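4.2 Greifen aus dem Haufen: was die Handgelenkkamera beiträgt

Bei der Auswertung der ersten Versuchsreihe hatte ich ehrlich gesagt gehofft, ich könnte diesen Abschnitt kurz halten. Die Frage klang ja einfach: Reicht die Kamera am Handgelenk, um zu entscheiden, ob ein Griff in einen Textilhaufen sitzt, oder brauchen wir weiterhin die Deckenkamera? In Abschnitt 3 habe ich beschrieben, wie das Netz (intern heißt es bei uns Drulleck, und der Name ist leider hängen geblieben) aus einem einzelnen Bild einen Griffwert zwischen 0 und 1 schätzt. Jetzt geht es darum, was dieser Wert taugt, wenn die Kleidung nicht brav ausgebreitet vor dem Roboter liegt.

Aufgenommen habe ich 185 Griffe mit gemischter Kleidung, alle mit demselben Zweifingergreifer und ohne Änderung an der Regelung. Von diesen Griffen bleiben 157 für die Auswertung übrig. Die anderen sind rausgeflogen, weil die Zeitstempel von Kamera und Greifer nicht zusammenpassten – ein Fehler in meinem Aufnahmeskript, den ich erst im Mai gefunden habe und der in der veröffentlichten Fassung behoben ist. Nachträglich zurechtrücken wollte ich die Daten nicht, dafür war mir der Versatz zu unregelmäßig.

Besonders interessiert haben mich die Griffe am Saum oder Bündchen. Dort liegt der Stoff oft doppelt, die Finger bekommen mehr Material zu fassen, und für das Netz ist die Kante eigentlich ein dankbares Merkmal. Schwierig wird es, sobald der Stoff direkt über dem Greifer zusammengeschoben ist und ein zweites Teil dahinter oder darunter hervorschaut. Abbildung 6 zeigt so einen Fall aus Sicht der Handgelenkkamera. Das rosafarbene Oberteil ist an einer gerafften Falte gefasst, und rechts mischt sich der dunkelblaue Stoff ins Bild, auf dem auch noch ein rissiger weißer Aufdruck sitzt.
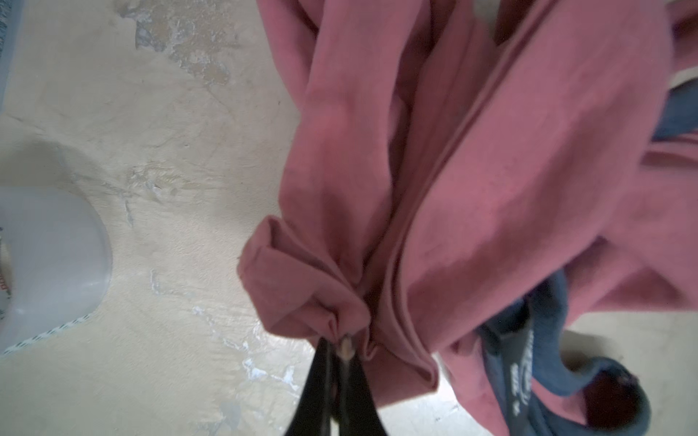
Abb. 6: Griff in eine geraffte Falte, Sicht der Handgelenkkamera. Rechts unten ein zweites, dunkelblaues Kleidungsstück.

An solchen Bildern kann man ganz gut sehen, womit das Netz zu kämpfen hat. Die Farben trennen die beiden Teile ordentlich voneinander, das ist also noch der angenehme Fall. Die lange Linie, die schräg durch den rosa Stoff läuft, ist dagegen heikel: Ob das eine Naht ist oder bloß eine ausgeprägte Falte, kann ich selbst aus dem Einzelbild nicht sicher sagen, und vom Netz sollte ich es dann wohl auch nicht verlangen. In einer früheren Version habe ich genau das getan und Nähte als eigene Klasse annotiert. Das Ergebnis war ein Modell, das jede lange Falte mit großer Überzeugung zur Naht erklärte. Seitdem gibt es nur noch die Klasse »Linienstruktur«, und die Griffwerte sind spürbar ruhiger geworden.

Auch der Untergrund hat mich mehr Zeit gekostet als geplant. Ein heller, fleckiger Boden mit Kratzern und abgeplatzten Stellen liefert jede Menge kleiner Kanten, und der alte Merkmalsextraktor aus Plusinport hat sich darauf gestürzt, als wären es Stofffalten. Ich habe deshalb 2000 zusätzliche Bildausschnitte ohne jedes Textil ins Training gegeben, nur Boden und Behälter in verschiedenen Lagen. Durchscheinender Kunststoff ist dabei der hartnäckigste Gegner geblieben. Eine milchige Wand mit weichem Rand sieht in der niedrigen Auflösung, die wir dem Netz zumuten, einem hellen Stück Stoff manchmal verblüffend ähnlich (ich habe mich beim Annotieren selbst ein paarmal vertan).

Zum Vergleich lief das Verfahren von Chmielewska mit, das seine Entscheidung aus der Deckenansicht trifft. Bei flach liegender Kleidung sehe ich zwischen den 2 Verfahren keinen Unterschied, den ich verteidigen möchte. Bei angehobenem Stoff gefällt mir die Handgelenkkamera klar besser: Sie sieht die Stelle, an der die Fingerspitzen das Material berühren, und genau diese Stelle verschwindet in der Deckenansicht gern unter der nächsten Falte. Dafür fehlt ihr der Überblick. Wie viel Stoff noch auf dem Haufen liegt und ob ein zweites Teil mit hochkommt, lässt sich aus der Nähe nur raten, wenn ein Kleidungsstück bis über den Bildrand reicht.

Eine Fusion beider Ansichten liegt also nahe, und im Datensatz Clurkdale (Stand 22.03.2019) sind die dafür nötigen Bildpaare schon enthalten. Für diese Arbeit habe ich sie trotzdem weggelassen. Der Griffwert sollte erst einmal allein zeigen, was er kann, und die Gewichtung der beiden Kameras bringt eigene Parameter mit, deren Einfluss ich in Abschnitt 5 getrennt behandle.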